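## 6. Recovering from a hose snag or a failed pick

Applies to Vulisthorpe bin cells with a KUKA arm and Celudach cell software. Revised Aug 20, 2023.

Most stops in the bin cell are one of two kinds. Either the gripper reports that it has nothing when it should have something (fault 31), or the arm reports more side load than the planned move allows (fault 71). Fault 71 nearly always means that the hose or the cable bundle has caught on the bin rim or on an object standing up in the bin.

The Brandetstead site ran for a week with a hose that had been tied too short. The arm reached the near wall without trouble, but on deep picks along the far wall the hose pulled tight and dragged the wrist joint off its path. The operators cleared fault 71 and restarted each time, and the hose fitting cracked. The steps below were rewritten after that.

**CAUTION: Do not reach into the bin while the drives are on, even if the arm is standing still. After a fault 71 the arm may be holding against a load and can jump when the load is released.**

### 6.1 Stopping and making safe

1. Press the emergency stop. Do not use the pause button on the screen; it leaves the drives on.
2. Wait for the drive lamp to go out.
3. Shut the air valve and let the gauge drop to zero.
4. Look along the full length of the hose and cables before touching anything. Write down where the snag is.

### 6.2 Freeing the hose

1. Lift the caught section straight up by hand. Do not pull it toward the arm base.
2. If it will not lift, remove the object it is caught on. Tall or hooked items (scoops, mug handles, pan handles) are the usual cause.
3. Check the hose for flat spots and the fitting for cracks. Replace either one if you are unsure.
4. Check every tie on the loop. The ties should hold the hose to the cables without pinching it.
5. Reset the emergency stop and open the air valve. Jog the arm in T1 to each corner of the bin in turn. The loop must stay slack at all four.

**Note:** If the loop goes tight at any corner, cut the ties and set the loop again as shown in section 4. Do not raise the load limit to get past the fault. The setting is 517 in the Wibisono profile and should stay there.

### 6.3 After a fault 31

1. Make safe as in 6.1.
2. Look at the object the arm was trying to pick. Clear and glossy objects are often missed by the depth camera, which sees the floor through them or a reflection in them.
3. Move the object at least a hand's width away from the wall and run the pick again.
4. If the same object fails three times, take it out of the set and enter it in the log.

Soft items such as grapes can pass the grip check and still slip out during the lift – the cell then shows fault 31 at the drop point, and the item may be on the floor outside the bin. Find it before you restart.

### 6.4 Checking the bin

A bin that has been pushed or dragged no longer matches its stored position.

1. Check that the bin clamp is tight and its jaw sits fully over the rim.
2. Compare the bin corners with the reference points saved at set-up.
3. If the bin has moved, repeat the calibration in section 3 before running any picks.

The hose and ties are due for replacement every 1,000 picks, or sooner if fault 71 appears twice in one shift. Enter the pick count in the log when you change them.
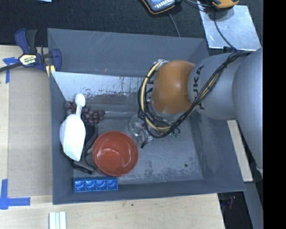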